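Skenwood Evening School
Courses Timetable Fees About Find Us
Courses > General > About the School
Search courses Enter keyword Go

About Skenwood

Skenwood is a small evening school for adults who would like to learn something and have already had dinner. We teach bread, bookkeeping, beginner Spanish, upholstery, choral singing and the repair of clocks, all in one building, with walls that were put up by someone who didn't care for walls. If you take bookkeeping in the spring, you will also learn most of the alto part to whatever the choir is doing.

The school was started by Bent Bjarnason, who had retired from selling commercial ovens and found that retirement was mostly a matter of being in the way. He rented the upper floor of the old Gandilley glove works, put a notice in the hardware store, and offered a ten-week course in rye bread. Six people came. Two of them thought it was a course in riding. One of those stayed, and she now teaches our sourdough class, with a waiting list, and has never mentioned horses since.

We have 48 courses on the books this year and up to 400 students through the door, depending on the weather and what's on television. Fees are $95 a term for most classes. Upholstery costs more, as anyone who has priced horsehair will understand.

What a class is like

Most classes run from 7 p.m. to 9 p.m. with a break in the middle. The break is supposed to last ten minutes. We've given up on this and now plan for twenty-five. There is coffee, which is free, and cookies, which depend on who is in the room. The Tuesday-night sort of person and the Thursday-night sort of person are different animals, and we have stopped trying to guess which of them will clean the pot.

People bring their own supplies to a good many classes, and the list you get at sign-up is the real list. If it says a ruler, bring a ruler. The Spanish group has no list and shows up with the most luggage.

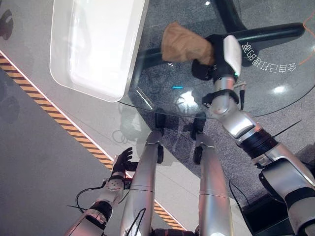
Brown paper bag, glass table.

You don't need to be good at anything to enroll. We get students who haven't sat in a classroom since they were asked to leave one. We also get retired teachers, who sit at the back and correct the handouts. Both are welcome. The handouts have improved.

There are no grades. There used to be a certificate, with a gold edge, until the printer that made the gold edge died and Bent declared that certificates were old-fashioned. You can have a letter on plain paper if your employer wants one. Allow two weeks.

The building

Gandilley made gloves until the bottom fell out of gloves. The cutting room is now our main classroom, with tall windows on the north side and a radiator that has only two settings, both of them wrong. The clock class meets in the former paymaster's office. It has 11 clocks in it at last look and no agreement among them, so please go by your phone.

The elevator works. It was made by a firm called Vorkon, which no longer exists, and it is inspected every year by a man who seems sorry to leave it. There is a ramp at the back door, off the Oosthuizen Street parking lot. The lot is free after 6 p.m. and full at 6:05.

Our postal address is Box 1547, Gandilley. Please don't send dough. It has been tried.

How we pay for it

Fees cover the teachers and the heat. Everything else comes from the August yard sale and from the choir's winter concert, where people pay at the door and, one year, paid again to leave early. We get no grants. We applied for one once, and the form asked us to describe our vision in fifty words. Bent wrote "People come and learn things" and handed it in with 45 to spare.

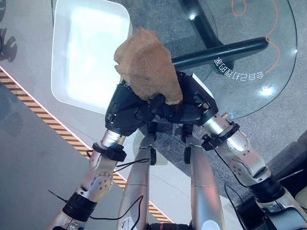

Teaching for us

We're nearly always looking for teachers. You should know your subject, like people well enough to see them once a week, and be able to talk over singing. Write to the office with a paragraph on what you'd teach and which evenings you could manage. We'd love someone for beginner drawing. We have plenty of offers for wine appreciation, thank you.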